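招人 / Plorkwood 二手衣物整理间 兼职+参与者 长期有效

先说重点,急招,十二月之前要到岗。全文有点长,写得急,有错字见谅,看完再加。

我们是谁
Plorkwood,做旧衣回收再分配的小店,开在Damlow老街后面,进门左手第二个楼道,二楼。楼下是修鞋的,别走错。平时收居民送来的衣服,分拣、清洗、修补,一部分低价卖,一部分送到Stelen那边的临时住所。店里现在固定的人:Fathima Selvanayagam(管排班和收货),Knut Lindemann(洗衣房),还有缝补台的Marlene Buschmann。缺人缺得厉害,天一冷袋子就堆到走廊。

这次招两类
一、兼职整理员,有工资
二、"旧衣日记"参与者,没工资,有购物券,下面单独讲

一、兼职整理员
名额:4人
时间:每周16小时,可以拆成四个半天。周二必须到,周二是大收货日,Reinholz的车上午到,卸货+初分,全员都在。其他日子自己跟Fathima商量
地点:Damlow店里,偶尔跟车去Stelen
年龄:满十八就行,上不封顶。之前最年长的同事退休后才来的,干得比谁都快
经验:不要求

干什么:
开袋,初分。能穿的、要补的、只能做抹布的
翻口袋。一定翻。纸巾、钥匙、零钱、药片都有过。钥匙登记,放前台铁盒
看领标和洗标,按面料放筐。棉、羊毛、化纤、说不清的。说不清的问Marlene
叠衣,上架,贴价签
中文德语都能讲两句最好,讲不好也没事,店里什么话都有人说

体力上讲清楚:袋子不轻,楼梯窄,没有电梯。腰不好的可以申请只做叠衣和贴签,报名时写一句就行,不影响录用。对灰尘过敏的慎重,口罩店里发,但是发口罩也挡不住全部。

工资:按小时结,月底打卡里,具体数面谈时Fathima给你看表。试工一个半天,试工也给钱。交通费凭票报,只报公交,打车不报。
另外员工买店里东西半价,每月限一次,别囤。

不招的情况:
只想来挑衣服的。以前有过,大家都尴尬
周二来不了的。真的不行,别在备注里求情了
要求全远程的(?去年收到好几份,衣服没法远程叠)

二、"旧衣日记"参与者
这个是Hildegard Kröger牵头的,想弄明白大家衣柜里的东西到底怎么走的,哪件穿,哪件不穿,不穿的搁多久,最后为什么扔或者为什么舍不得扔。结果做成小册子,放店里免费拿,不卖。

名额:34人,住Damlow、Stelen或者中间那几个村子都算。一户限一人
时间:四周,每周记一次,一次不用半小时
内容:从自己家挑一批衣服,上衣为主,T恤、衬衫、毛衣都可以。内衣袜子不要。每件写一小段:哪来的、上次什么时候穿的、现在打算怎么办。字数不限,一句也行,语言不限

不需要会写。上一轮有位先生每件只写"还行",照样收进册子了。

怎么记,步骤:
1. 挑衣服。不要专门洗、不要专门熨,柜子里什么样就什么样。
2. 放床上或桌上,光线好一点的地方,把领口那一面露出来。领标字磨没了看不清也照记,写"标不清"就好,别猜牌子。 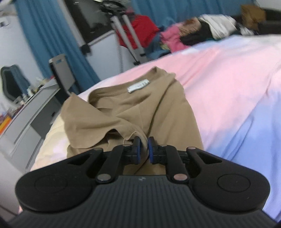 3. 填表。颜色写大概就行,卡其、米、土黄分不清的随便选一个,Hildegard不会为这个打电话给你。
4. 装回去,或者装袋。想捐的在表格最后一栏打勾,周二送来,或者写地址等车顺路取。
5. 每周日晚之前把表交了。纸质投门口信箱,电子版发邮箱。晚一两天没关系,晚一个星期会有人催你。

参与者能拿到什么:
每周交表一次发一张店内券,四周都交齐再加一张修补券,可以拿一件衣服来给Marlene补(拉链、扣子、破洞可以,改腰围不行,排队太长)
小册子一本,名字可以署也可以不署,可以用化名
最后一周有个茶会,自带杯子

隐私这块:
表格上只写编号,不写全名。编号和名字的对照表只有Hildegard手里有,册子印完就销毁。地址只给取件的司机用。中途不想参加了随时退,说一声即可,不用解释,已经交的表可以要求拿回去。不想让家里人的衣服出现的,自己先跟家里人讲好,我们管不了家务事。

报名方式
整理员:写几行自我介绍,哪几天有空,腰行不行。不要四页的简历,看不完。送到店里或者投信箱都收,信封上写"整理员",房号2498,就是楼道里灰色那排信箱最下面一个,口有点紧,用力塞
日记参与者:信封写"日记",里面留姓名、住哪个村、联系方式、想用纸质还是电子表格。够人就停,先到先得,满了的排下一轮
两个都想报的,可以,分两个信封,不要塞一起,上次塞一起的弄丢过一份,对不住那位

面谈
整理员都要来聊一下,一刻钟左右,店里二楼,跟Fathima聊。带身份证件和银行卡号,工作许可如果需要的也带上。没带也能聊,但是签不了合同,还得再跑一趟
日记参与者不面谈,收到信封后会寄一份说明和第一周的表。有一个现场说明会,下午五点开始,不强制,Adelmo Pace主持,他讲话快,听不懂的举手

常见的几个问题,省得大家一个个问
能带小孩来上班吗?卸货日不行,其他日子跟同班的人说好可以,角落有桌子
能不能只干一个月?可以聊,但是优先长期的
工作服有没有?围裙有,鞋自己准备,不露脚趾
日记可以替父母写吗?可以,他们同意就行,算他们的名额
衣服特别少,够不够记?够。几件也是衣柜
记了之后不想捐可不可以?当然可以!捐不捐跟日记没关系,券照发
鞋和包收吗?鞋收,成双的。包这轮日记不记,捐可以捐
被子床单呢?洗过的收,枕头不收

排班初稿(会改)
周二 全员,卸货初分
周三 洗衣房,Knut带,两个人
周四 上架和价签,早班
周五 缝补台帮手+开店
周六 开店,轮流,一个月最多轮到两次
周日周一关门

补充:走廊里那些贴黄条的袋子是Reinholz待取的,来面谈的时候请不要翻,也不要往上面坐。自行车停院子里,别锁楼梯扶手上,房东已经说过两回。

有问题直接到店里问,上午人多,下午三点以后比较好说话。电话经常没人接,手上都是衣服,留言会回的。觉得身边有人合适的帮忙转一下,谢谢谢谢

Plorkwood 整理间
联系人:Fathima Selvanayagam(整理员)/ Hildegard Kröger(日记)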